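Sécurité aérienne : ce qui change dans la notification des événements à l'aérodrome de Skirkia

Lettre d'information de l'Observatoire Gronder pour la sécurité des vols régionaux - livraison de février

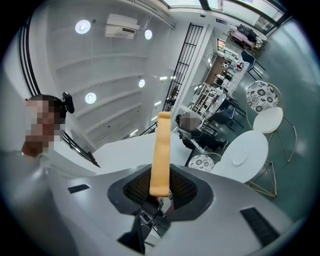

Un dispositif de notification entièrement revu

L'Observatoire Gronder a achevé l'examen du dispositif de notification des événements de sécurité en vigueur à l'aérodrome de Skirkia. Cet examen, conduit à la demande de l'exploitant de la plateforme, portait sur les 398 comptes rendus déposés par les équipages, les agents de piste, les mécaniciens et les contrôleurs au cours du dernier exercice. Les conclusions ont été remises à la direction de l'aérodrome, ainsi qu'aux deux compagnies qui y assurent des liaisons régulières, Nukier et Jakubowski Air Régional.

Il convient de rappeler que l'examen ne visait aucun accident. Aucun des comptes rendus étudiés ne fait état de blessés graves ni de la perte d'un appareil. La mission consistait à apprécier la manière dont les signalements sont recueillis, analysés et restitués à leurs auteurs, et à vérifier que les événements mineurs reçoivent un traitement conforme aux engagements pris par les exploitants.

Les principaux constats

Le premier constat porte sur les délais. Un agent qui signale un événement doit en principe recevoir un accusé de réception avant la fin de son service. Cette règle est respectée de manière satisfaisante pour les équipages, dont les comptes rendus transitent par le bureau des opérations. Elle l'est beaucoup moins pour les personnels au sol, dont les formulaires sont encore remplis sur papier puis ressaisis. Dans plusieurs cas, l'auteur du signalement n'a eu connaissance des suites données qu'à l'occasion d'une réunion d'équipe, par l'intermédiaire d'un collègue.

Le deuxième constat concerne la qualité des descriptions. Les comptes rendus relatifs aux approches interrompues sont dans l'ensemble précis : configuration de l'appareil, vent transmis par la tour, hauteur à laquelle la remise de gaz a été décidée. Ceux qui ont trait aux opérations d'escale restent plus inégaux. La position des véhicules, l'état du balisage et les consignes échangées par radio y manquent fréquemment, alors que ces éléments sont indispensables à la reconstitution d'une séquence.

Le troisième constat a trait au classement. L'Observatoire a relevé que des événements de même nature étaient rangés dans des catégories différentes selon le service qui les avait reçus. Une incursion de véhicule sur une voie de circulation pouvait ainsi apparaître tantôt comme un événement de piste, tantôt comme un manquement aux règles internes de conduite. Cette seconde lecture est regrettable : elle oriente l'analyse vers la personne et décourage les signalements ultérieurs.

Enfin, les rapporteurs ont noté une baisse sensible des comptes rendus au cours des périodes de forte activité. La charge de travail peut l'expliquer en partie. Il serait toutefois imprudent d'en déduire que les événements sont alors moins nombreux, et l'exploitant est invité à examiner cette question séparément.

Cinq recommandations adressées aux exploitants

Au terme de ses travaux, l'Observatoire a formulé 5 recommandations.

Recommandation 1. Mettre en place un formulaire unique, commun à l'ensemble des services présents sur la plateforme, et accessible depuis les postes de travail comme depuis les locaux de repos.

Recommandation 2. Confier le classement initial des événements à une cellule d'analyse unique, distincte de l'encadrement opérationnel. La cellule devra comprendre au moins un représentant des personnels au sol et un membre d'équipage en activité.

Recommandation 3. Garantir par écrit que les signalements effectués de bonne foi ne donneront lieu à aucune mesure disciplinaire, hors négligence grave ou acte délibéré. Cette garantie figure déjà dans le manuel de la compagnie Nukier ; elle devra être étendue aux entreprises d'assistance en escale.

Recommandation 4. Restituer à chaque auteur les suites données à son compte rendu, y compris lorsque l'événement est clos sans action particulière. La restitution pourra être brève, mais elle devra être motivée.

Recommandation 5. Publier, à l'intention de tous les personnels, une synthèse anonymisée des événements les plus instructifs, accompagnée des mesures retenues.

La direction de l'aérodrome a fait savoir qu'elle acceptait les 4 premières recommandations sans réserve. La cinquième fait encore l'objet d'échanges avec les compagnies, qui souhaitent s'assurer que les circonstances décrites ne permettront pas d'identifier les équipages. Sur une plateforme de taille modeste, où un vol donné n'est assuré que par un petit nombre de commandants de bord, cette préoccupation est légitime.

La position des parties

Lena Jasińska, directrice de la sécurité de l'aérodrome, a salué un travail « exigeant et utile, mené dans le respect des équipes ». Elle a indiqué que le formulaire unique serait d'abord proposé aux services de piste et au service de sauvetage et de lutte contre l'incendie, avant d'être ouvert aux compagnies. « Nous voulons que l'outil soit éprouvé par ceux qui en ont le plus besoin. Le papier a rendu service, mais il nous fait perdre des informations à chaque ressaisie », a-t-elle précisé.

Du côté des compagnies, Efe Chukwu, responsable des opérations aériennes de Nukier, a insisté sur la confidentialité des données de vol. Les enregistrements utilisés dans le cadre de l'analyse systématique des vols ne sauraient, selon lui, être rapprochés des comptes rendus volontaires sans l'accord des équipages concernés. L'Observatoire partage cette analyse et a ajouté une mention en ce sens à la version définitive de son rapport.

Jakubowski Air Régional a pour sa part demandé des précisions sur la composition de la cellule d'analyse. La compagnie dispose d'un effectif réduit et craint de ne pouvoir détacher un pilote de manière régulière. Une solution de rotation entre les deux transporteurs est à l'étude. Elle suppose que les membres de la cellule soient formés selon un programme identique et liés par le même engagement de confidentialité.

Les représentants des personnels d'escale, enfin, ont souligné que la garantie prévue par la recommandation 3 devait également s'appliquer aux agents employés à titre temporaire. Ce point a été retenu.

Formation des personnels

Le nouveau dispositif sera accompagné de séances d'information destinées à l'ensemble des services. Celina Domański, qui en a établi le programme, a souhaité que les exercices reposent sur des situations courantes : un tracteur engagé trop tôt, une cale retirée avant l'accord du poste de pilotage, un message radio incomplet, un objet découvert lors de l'inspection de piste. Les participants rédigeront un compte rendu à partir d'un récit oral, puis confronteront leurs textes.

Chaque séance débutera à 9 heures dans la salle de réunion de l'aérogare et s'achèvera avant la relève de la mi-journée. Les agents affectés au service de nuit pourront suivre une séance organisée à 20 heures. La participation est comptée comme temps de travail effectif. Les responsables de service sont priés de transmettre leurs listes au secrétariat de la direction de la sécurité.

L'objectif fixé par l'exploitant est que 100 % des personnels titulaires d'un titre d'accès au côté piste aient suivi la séance avant la mise en service du formulaire unique. L'Observatoire approuve cet objectif, tout en recommandant que les prestataires occasionnels reçoivent au minimum une notice écrite lors de la délivrance de leur autorisation d'accès.

Un point d'attention : la circulation des véhicules par faible visibilité

Au-delà du dispositif de notification, les rapporteurs ont souhaité attirer l'attention des exploitants sur une question récurrente. Plusieurs comptes rendus décrivent des hésitations de conducteurs à l'intersection de la voie de service et de la voie de circulation principale, par temps de brouillard ou de neige. Le marquage au sol y est difficile à distinguer lorsque la chaussée est couverte, et les panneaux latéraux sont implantés en retrait.

Fedir Symonenko, rapporteur pour les questions de plateforme, estime qu'un renforcement de la signalisation lumineuse constituerait une mesure proportionnée. Dans l'attente, il est rappelé aux conducteurs que tout doute sur la position du véhicule impose l'arrêt immédiat et un appel à la tour. Cet appel ne saurait être reproché à son auteur, quelle que soit la gêne occasionnée au trafic.

L'étude technique relative à cette intersection sera conduite par le service des infrastructures de l'aérodrome. Ses résultats seront communiqués à l'Observatoire, qui en rendra compte dans une prochaine livraison.

Suivi et calendrier

La mise en œuvre des recommandations fera l'objet d'un suivi régulier. Remigiusz Pawłowska, président de l'Observatoire, a rappelé à cette occasion que le nombre de signalements ne devait pas être interprété comme un indicateur de dégradation : « Une hausse au cours des premiers mois serait même attendue. Elle indiquerait que les personnels se sont approprié le formulaire. »

Un rapport d'étape sera présenté aux exploitants après la saison d'été. Il portera sur les délais de réponse, la cohérence du classement et la part des comptes rendus ayant donné lieu à une restitution motivée. Les compagnies et entreprises d'assistance qui souhaiteraient transmettre des observations complémentaires peuvent les adresser par écrit au secrétariat de l'Observatoire Gronder, en précisant le service concerné. Les contributions individuelles sont également recevables et seront traitées de manière confidentielle.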